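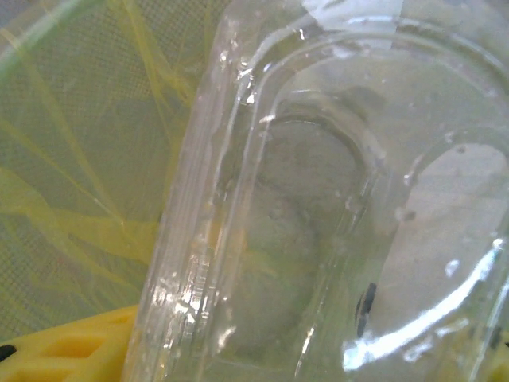
Dario Messina told us on closing night that he'd cried in the van all the way to camp and then cried harder all the way home, and could he please have his bunk back next summer? He got it. (Top bunk, Schwaiger cabin, the one by the screen door.)

That's pretty much how it goes at Camp Okon, and we wouldn't want it any other way!

About Camp Okon

We're an overnight summer camp on the east shore of Lovum Pond, a short drive up the hill from Pelville. Kids come to us after second grade and can keep coming until they finish ninth, and plenty of them do. Sessions run one week or two. Last summer we had 428 campers across the season, which is the most we've ever fit in, and the dining hall has never been louder.

Cabins hold 10 campers and two counselors. Mornings are for swimming lessons and whatever you signed up for: canoeing, archery, pottery, the camp newspaper, or fort building in the back woods (bring long pants). After lunch comes rest hour, when you really do have to be on your bunk, and then free swim until the bell. Evenings change every night. Tuesday is the big capture the flag game, and yes, the counselors play, and yes, they take it much too seriously.

Our counselors

We have 23 counselors this year, and over half of them were campers here first. They already know the songs, the shortcut to the boathouse and which canoe pulls to the left. All of them come up a week early for training in first aid, water safety and how to help a kid through a homesick night. Homesickness happens to nearly everybody, usually on the second night, and it's okay.

Coming to visit

Families are welcome at our open house on June 24, 2022, from lunchtime on. Walk the trails, try the rope swing, meet the cook and ask her about the cinnamon rolls! Cabin requests can be made that day or by mail.

Registration for next summer opens in March. Returning campers get first pick of sessions, and we keep 20 places back for kids who have never been to camp before. Call the office if you have questions about allergies, medicines or bunkmates. If we don't pick up, we're probably down at the water, so leave a message and we'll call you after supper.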